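Features | Materials | Back Issues | Subscribe | Search

Why Tabletops Cup

A solid board moves across the grain and hardly at all along it. Most complaints about warped tables come down to that difference, and to a maker who finished one face and left the other bare.

Digby Costigan tested this at the Tapsell workshop in Vernadgate. He cut 60 panels from the same delivery of timber, sealed some on the top only and the others on both faces, then left them in a humidity cabinet for 168 hours. The panels sealed on one face cupped by almost 5 millimeters. The others stayed within the thickness of a pencil line.

The mechanism is simple. Film finishes slow the passage of water vapor -- they do not stop it. When air reaches the bare face faster than the sealed one, the two sides swell at different rates and the board bends toward the drier side.
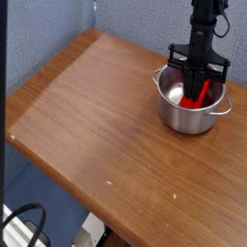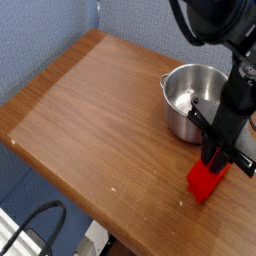 Wood grain and a rounded table edge.

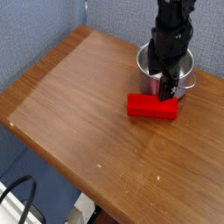
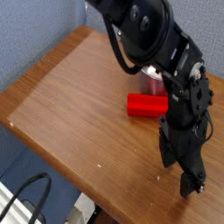

Page last changed: March 2026

Fastening matters as much as finish. A top screwed tightly to its rails cannot move, so it splits, usually in July when the air is damp or in the first heated weeks of winter. Slotted holes or figure-eight clips give it room. Costigan allows 3 millimeters of travel on each side for a dining table and more for anything wider.

Veneered boards behave differently. The core is stable, and the thin face layer has little strength of its own, but an unbalanced panel will still bow. Zanel, the Plivstead panel maker, presses a backing sheet of equal thickness onto the underside for this reason. The backing is rarely matched for color.

For a top that has already cupped, Costigan starts by taking it off the base and standing it on edge for two weeks, with air on both faces. Planing comes later, once the readings on the moisture meter agree.

Contact the editors | Copyright Vernadgate Joinery Review | Back to top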